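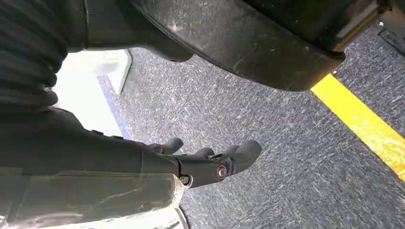
카펫 바닥과 노란색 표시

홈 | 글 목록 | 소개 | 방명록

작은 물건을 칸에 넣는 일

2022년 6월 9일
글쓴이: Adom Nyarko

저는 한국어로 글을 쓰는 연습을 하려고 이 블로그를 시작했습니다. 그래서 주제는 언제나 작습니다. 오늘은 사무실의 작은 물건을 정리한 이야기를 쓰겠습니다. 틀린 표현이 있으면 댓글로 가르쳐 주십시오.

우리 사무실에는 큰 책상이 있고, 그 위에는 언제나 무엇인가가 있습니다. 전선, 종이, 어댑터, 휴대전화 같은 것입니다. 큰 물건은 괜찮습니다. 큰 물건은 눈에 보이기 때문에 누군가가 치웁니다. 문제는 손가락만 한 것들입니다. 작은 봉지, 종이 라벨, 카드 같은 것은 서랍에 들어가면 바닥으로 내려가서 다시 올라오지 않습니다. 지난 4월에 저는 서랍에서 라벨을 한 장 찾으려고 거의 두 시간을 썼습니다. 그 라벨은 결국 다른 서랍에 있었습니다.

Birgit Hinrichs 씨가 그때 골판지 상자를 하나 주었습니다. 안에 칸막이가 있는 상자입니다. 처음에 저는 이것이 물건을 보내는 포장 상자라고 생각했고, 그래서 조금 실례되는 질문도 했습니다. 지금은 제가 제일 좋아하는 사무용품입니다.

정리는 카드부터 시작했습니다. 카드는 얇고 단단해서 칸에 세우기가 쉽습니다. 저는 호텔 카드를 볼 때마다 한자를 조금 공부합니다. 가을 나무 그림이 있고 그 위에 取电卡라고 쓰여 있는 카드가 있는데, 한국어로 읽으면 "취전카"가 될 것 같습니다. 그러나 한국 친구는 그런 말은 없다고 했습니다. 방에 들어가서 벽에 꽂으면 전기가 들어오는 카드를 한국에서는 그냥 "카드키"라고 한다고 합니다. 두 가지 일을 하는 카드인데 이름은 문을 여는 일만 말하고 있어서 저는 재미있었습니다.

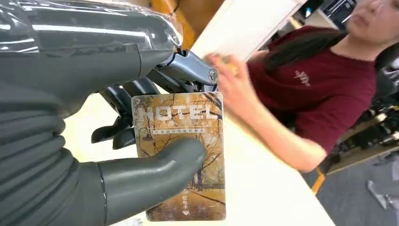
이런 카드를 책처럼 눕혀서 쌓으면 아래의 것이 안 보입니다. 세워서 넣으면 그림의 윗부분이 보이고, 꺼낼 때에도 손톱을 쓰지 않아도 됩니다. 다만 칸이 너무 넓으면 카드가 비스듬히 넘어집니다. 저는 종이를 접어서 옆에 끼웠습니다. 예쁘지는 않지만 잘 됩니다.

다음은 봉지입니다. 봉지는 키가 서로 다릅니다. 저는 높은 것을 뒤쪽 칸에, 낮은 것을 앞쪽 칸에 넣습니다. 학교에서 단체 사진을 찍을 때와 같은 방법입니다. 라벨처럼 납작한 것은 앞쪽 가장자리에 둡니다. 자주 쓰는 물건을 뒤에 두면 앞의 물건을 매번 쓰러뜨리게 됩니다. 이것은 제가 다섯 번쯤 쓰러뜨린 후에 배웠습니다.

칸에 이름을 쓰는 것에 대해서는 Kwesi Osei 씨와 의견이 다릅니다. 그는 모든 칸에 이름을 쓰고 싶어 합니다. 저는 이름을 쓰지 않는 편입니다. 물건이 바뀌면 이름도 바꾸어야 하는데, 골판지에 쓴 펜 글씨는 지울 수 없습니다. 우리는 아직 합의하지 못했습니다.

그리고 빈칸을 남겨 두는 것이 좋습니다. 처음에 저는 모든 칸을 채웠습니다. 그러자 다음 날 새 물건이 왔고, 그것은 다시 책상 위에서 살게 되었습니다. 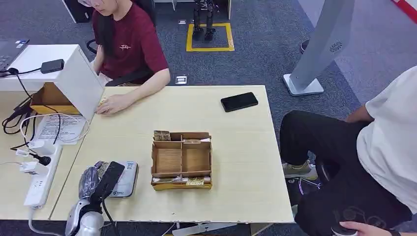 칸막이가 있는 상자가 없으면 어떻게 합니까?
보통 택배 상자와 남은 골판지로 만들 수 있습니다. 골판지를 상자 높이에 맞추어 자르고, 서로 만나는 곳에 절반 깊이까지 홈을 낸 다음에 십자로 끼웁니다. 풀은 쓰지 않는 것이 편합니다. 나중에 칸의 크기를 바꿀 수 있습니다.

다음에는 전선에 대해서 쓰고 싶습니다. 전선은 칸에 넣어도 밖으로 나오기 때문에 저에게는 더 어렵습니다. 흰 전선끼리 엉키면 어느 것이 어디에서 시작하는지 알 수 없습니다. 좋은 방법을 아시는 분은 알려 주십시오.

최근 글
- 서랍의 바닥을 본 날
- 한국어로 "치우다"와 "정리하다"의 차이
- Nidton에서 산 공책
- 골판지는 왜 물결 모양입니까

문의: 방명록에 남겨 주십시오 | © 2022 Adom Nyarko | 맨 위로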